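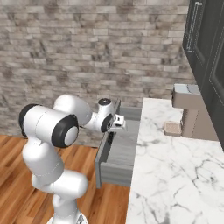 Kitchen Walk-Through Checklist, Furnished Rentals
Zastville Street building, ground floor unit
Walked on a Thursday morning, between tenants

Mark each line OK, FIX or WATCH. Write the comment at the time, with the item still in front of you. Anything marked FIX must be closed before keys go out. WATCH items carry over to the next visit.

DRAWERS AND CABINETS

Drawers open and close without sticking: FIX
Second drawer down drags on the left side. Runner screw is backing out. Tightened by hand for now, needs a longer screw.

Drawer stops hold when pulled all the way out: OK
Pulled each one hard. None came off the runners.

Handles tight: OK

Cabinet doors hang level, hinges tight: WATCH
Door over the stove has dropped a little. It still closes. Same comment as last visit, so if it has moved again next time, replace both hinges.

Wall cabinets fixed firmly to wall: OK
Pushed up and pulled down on each. No movement and no cracks along the top edge.

Child latch on cabinet under sink: FIX
Missing. The screw holes are there. The lease says we supply one, so this is on us and not the last tenant.

COUNTERS AND SINK

Counter edges free of chips and sharp spots: OK

Sealant behind sink: FIX
Split near the faucet. Cut out the old bead completely before putting in new. Going over the top of the old one is what was done last year and it lasted two months.

Leaks under sink: OK
Ran hot and cold with dry paper towel under the trap. Towel stayed dry.

Hot water temperature: WATCH
Got very hot quickly. Thermometer was in the other bag. Bring it next time and write the reading here.

Drain speed: OK

ELECTRICAL

Outlets near sink have working test and reset buttons: OK
Both tripped and reset. Checked with a lamp plugged in.

Cover plates whole: FIX
Plate beside the fridge has a corner broken off. Spare plates are in the supply closet, top shelf.

Cords in good condition: WATCH
Toaster cord is stiff where it meets the body. No bare wire. If it gets any worse, throw the toaster out and do not tape it.

Light over counter: OK
Flickered once when first switched on, then steady. Reseated the bulb.

STOVE AND HOOD

All 6 control knobs present and readable: OK
Off position lines up on each.

Anti-tip bracket in place: OK
Checked by tilting the stove gently forward. It catches.

Hood fan runs on both speeds: OK
Loud on high, but it was loud when installed.

Hood filter clean: FIX
Heavy grease. Soak it overnight. If it does not come clean, order the Nerkholm replacement, large size. The small one fits but leaves a gap at the back.

FIRE SAFETY

Extinguisher mounted, gauge in the green: OK
Bracket is on the wall by the back door. It needs to stay there. Do not store it under the sink.

Smoke alarm sounds on test: OK
Battery changed anyway. We change all of them every 12 months and the label said September.

Fire blanket in pouch: WATCH
Pouch has been opened and folded back up. Blanket looks unused. Ask for a new one with the next Wasov order.

Way out clear: OK

FLOOR

Floor free of trip hazards: FIX
Metal strip at the doorway is lifting at one end. Caught a shoe on it. Do this one first.

Mat has non-slip backing: OK

GENERAL COMMENTS

The kitchen is in fair shape. Most of the FIX items are small and can be done in one trip with a screwdriver, a tube of sealant and the spare cover plate. The sealant needs a full day before anyone uses the sink, so do it early and leave a note on the faucet.

The Perić unit upstairs has the same cabinet hinges. Buy enough for both.

Update the inventory sheet when the latch goes in. It is still listed as present.

Next visit: after repairs, before keys. Recheck FIX items only.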